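Quilt + blanket washing, notes to self and whoever else. 3 August 2020

**Before washing**
- Check every seam. Loose thread = snip and knot, dont pull.
- Dark prints: damp white rag on a corner you can't see. Color on the rag, wash it alone.
- Shake outside. Twice if there's a dog.

**Washing**
- Cold, gentle, half the soap you think. Soap left in the batting goes stiff.
- No softener. Makes cotton slick and the filling clumps.
- Big ones go to the laundromat on Grandale. Machine 9 is the large one, takes a king. Home washer just balls it up and bangs.
- Extra rinse. Always.

**Drying**
- Low heat, two clean tennis balls. Stop every 19 minutes, pull it out, flip, refold the other way.
- Feels dry on top, still damp inside the stitching. Pinch the thick parts.
- Line drying: over two lines, not one. One line leaves a crease down the middle that stays till March.

**Stains**
- Coffee: cold water from the back, then dish soap.
- Blood: cold only, salt paste. Su-chen Kuo uses peroxide, fine on white, I wouldn't on gray or anything printed.
- Candle wax: ice, scrape, paper bag and a warm iron.

**Storing**
- Cotton pillowcase, never plastic.
- Refold along differnt lines each season.

**Putting it back on**

Start at the foot of the bed, get the drop even on both sides, then work up. A spread with a corded seam like the one at the bottom of the page is easy, just run the cord along the mattress edge and the rest falls right. Smooth from the middle out with a flat hand. Pillows last.
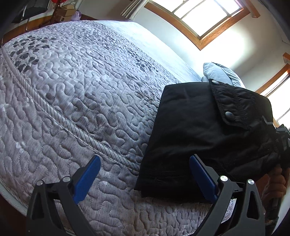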